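About Doken
Posted in April by the Doken web desk

Doken writes control and planning software for robot arms that take old equipment apart. We started with 2 people in a rented unit in Flurnholm and still work from the same building.

Our main product, Novent, plans each reach into a crowded case. It has to find a path past cables, brackets and memory slots — and stop early if the force reading looks wrong. Goossens, our test tool, replays a run step by step so we can see why the planner chose the path it did. Every release goes through 200 replayed runs before it leaves the building.

We sell to repair shops and recycling firms, and we answer our own support calls.
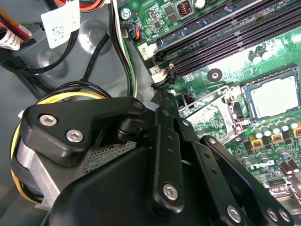
A desktop computer with the side off, the kind of case Novent plans for.

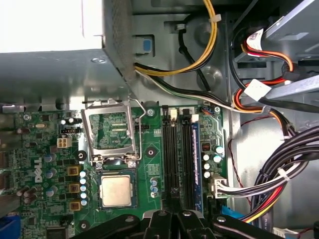
Page last changed: April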